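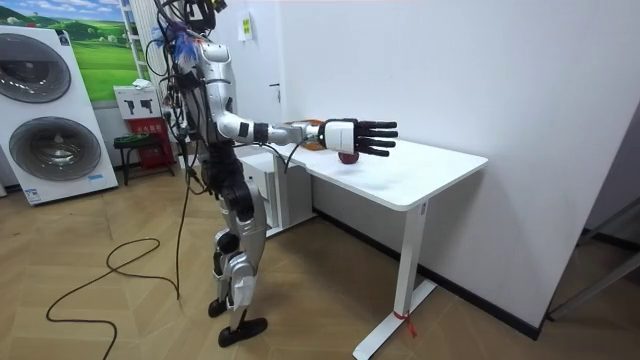

Irfan Yeoh wrote:

> We've been doing fractions with the eldest since spring and she still can't add a half and a third without a diagram. I'm inclined to drop the textbook until Christmas and do only kitchen maths. Has anyone done this and then gone back to the book? Did they lose ground? Also, is the Narneck workbook worth the money second-hand?

Irfan,

We did it with our middle one when he was nine. We stopped the book in August and went back to it after the New Year. He'd forgotten how to set out long division, and that took two mornings to put right. Fractions were better than when we'd left off, mostly from halving and doubling recipes and from cutting up a lot of flapjack.

I wouldn't drop written work altogether. We kept a squared exercise book on the worktop and he wrote down whatever sum he'd just done — 48 biscuits between five tins, that sort of thing — with the date next to it. It came in useful when the council asked what we were doing for maths.

On adding a half and a third, I'd let her have the diagram for as long as she wants it. Ours used paper strips folded into sixths and twelfths and kept them in an envelope in the back of the book. He stopped getting them out some time in the winter and I didn't mention it.

The Narneck book is all right. The fractions part starts on page 103 and you could begin there, as it doesn't lean much on the earlier chapters. Check that a second-hand copy has the answer section, which is a separate booklet and often goes missing. Mine had been written in and I spent almost an hour rubbing out.

Joelle Nassar lent us the measuring cards last year and I still have them. If you're coming to the Thursday group I can pass them on to you, if Joelle doesn't mind. There's a card missing from the litres set.

Ecaterina Ene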